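Cómo apuntarse a los turnos de ayuda en el aula

Las familias de Clostier reservan sus turnos desde la página de la escuela infantil. El calendario de cada trimestre se abre en octubre a las 9:00.

1. Entre con el correo que dio en la matrícula.
2. Abra «Turnos» y elija el grupo de su hijo.
3. Marque 2 mañanas al mes. Si tiene hermanos en grupos distintos, basta con un solo grupo.
4. Pulse «Confirmar» y espere el mensaje con el horario. 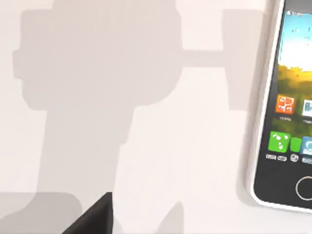
Para cambiar un turno ya confirmado, busque primero a otra familia que lo cubra y anote su nombre en la casilla «Sustituto». Los cambios se admiten hasta la tarde anterior —después hay que llamar a Rocío Iglesias, en secretaría.

El primer día traiga calzado cómodo y el certificado firmado. Los abuelos también pueden hacer turnos, con el mismo certificado.

Artículos relacionados
Qué poner en la mochila de los tres años
Periodo de adaptación: horarios
Menú y alergias
Cómo solicitar plaza para un hermano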